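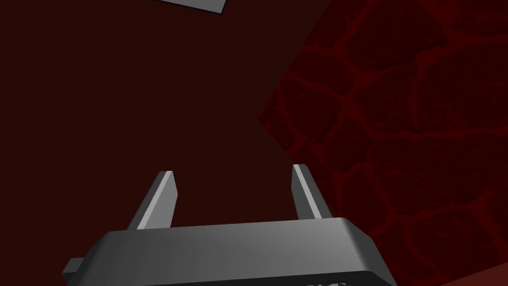

August 20, 2025

OK, notes from the tasting run at Rumton before I forget all of it. Kristýna Halás came with me and we shared nearly everything, so where I say "we liked" I mean both of us, and where we fought I've put that down too.

Got there a bit after six. They seat you at the counter if you're early, which suited us fine (you can see the whole pass from there, and I'm nosy). Menu is a single sheet, both sides. Three broths now, down from last time. The mushroom one is gone and I'm still annoyed about it!

Broth 1, the clear chicken one. Lovely smell, a touch too salty by the bottom of the bowl. I think they're seasoning the pot and then the bowl again. Kristýna put hers at "fine, a bit shy" and went straight for the chili vinegar. I'd order it again on a cold night.

Broth 2, pork and dried fish. Best thing on the sheet. Cloudy, sticky on the lips, and the noodles had some fight left in them. I drank the lot and then ate the rest of Kristýna's while she was on the phone.

Broth 3, tomato and beef shin. We argued. I say the tomato goes in too late and tastes raw. She says that's what makes it good and I've been ruined by the Bedoya version, where it cooks down until it's nearly jam. Want Atif Zaidi to try it cold off the street, no warning from either of us.

Sides, quickly:

Pickled radish, yes. Cut thick, proper crunch, comes free with the bowls.
Fried tofu, soggy on one side. Looked like it had been sitting on its own steam. Ask for it to come out last.
Cabbage with anchovy butter, YES. Ordered a second one.
Scallion pancake, skip. Greasy in the middle and kind of doughy, and it's not cheap.

Bill came to 100 with tip, two people, one beer each. I thought that was fair until I remembered we skipped dessert. Service was sweet but stretched. One server for the counter and the back tables both, and you could see her doing sums in her head every time the door opened. Our water never showed up, I ended up pouring it myself from the jug at the end.

Noise: loud. Hard floor, hard ceiling, someone's very cheerful playlist. If we do the group write-up there I'd go for the early sitting or we'll all be shouting.

Then this morning I tried to copy broth 2 in the kitchen here. First go:

500 g pork neck bones, blanched and scrubbed
a small handful of dried anchovies, heads off (forgot on the first few, sorry)
one onion, charred black on the cut side
ginger, a thumb of it
water to cover by two fingers

Hard boil for 3 hours, topping up when I remembered. It did go cloudy, which made me very happy, but the fish took over completely by the end. Next time the anchovies go in for the last half hour only and then get fished out. Also no stickiness to speak of. Needs a trotter or some skin in there, the neck bones don't have enough to give.

Weighed out 227 g of strained broth for a bowl and it wasn't enough, the noodles drank it before I'd sat down. Go bigger, or use a smaller tangle of noodles. Tosavham noodles held up better than the Dallance ones, which turned to mush while I was slicing scallions. Still got two packs of Dallance in the dry store if anybody wants them for frying, I bet they'd be good fried.

Atif tasted the leftover broth at lunch and said "harbor." Didn't elaborate. Finished the cup though.

Things to do:
- trotter from the butcher, split
- go back to Rumton with Atif, order the tomato one first
- ask them about the mushroom broth, it was on in April so they might bring it back when it cools off
- compare against Bedoya the same week, or I'll just be arguing from memory
- label the tubs in the freezer!! two of them say "stock" and one of those is definitely not stock

Kristýna wants it on record that she still thinks the scallion pancake was good. It's on record.

Last updated: after lunch, K.H. added the bit about the pancake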